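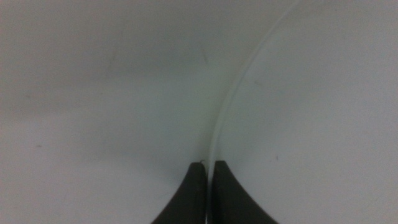 Few things cheer up a small town like getting its trains back. Andau lost its state-run line years ago, and when the ministry finally put the route out to bid last January, even the skeptics came to the hearing. Remo Riedl's company, Prirnar, won it with a plan for nine trips a day, up from two, and a fare you can pay with pocket change!

I rode the first morning run to Clarnonell with 200 other people, most of them grinning. The state still owns the track, and the drivers kept their pensions, which settled the loudest argument. Ververidis, next down the line, wants its own stop by spring.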